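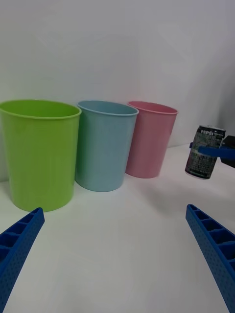
Posted by Capucine Rey for Furero – Open call, April

We're looking for people who like setting a table, and people who don't much like it but end up doing it anyway. Furero is putting together a small study of how everyday drinkware gets used, stacked, mixed up and put away at home, and we'd love to have 50 households join us this spring.

You don't need matching glasses or a nice kitchen. Most of us here grew up with plastic tumblers in green, blue and pink, and a strong opinion about which color was ours, and we suspect a good many of you did too. We want to hear about those cups, and about the soda can that gets opened and never poured into anything, and the mug at the back of the shelf that somehow survives every move.

Taking part means one visit to our studio, lasting an afternoon, and then a short diary that you keep at home for a couple of weeks. At the studio you'll lay out drinks for an imaginary family supper on a plain white table, move things until they feel right to you, and chat with Nikola Krawczyk while you do it (she is very easy to talk to, and there will be cake). The diary is a few lines each evening – what came out of the cupboard, who used it, where it ended up.

You should be 18 or over and share your home with at least one other person. Children are welcome to come along on the day, and they usually have the best ideas about cups.

We'll cover your bus or train fare and give each household a $50 grocery card once the diary comes back.

To put your name down, write to Suleiman Abubakar at the Furero front desk, or stop by on a Thursday before noon. Tell us who lives with you and which cup you reach for first. Please mention any access needs, too, so we can have the room ready for you.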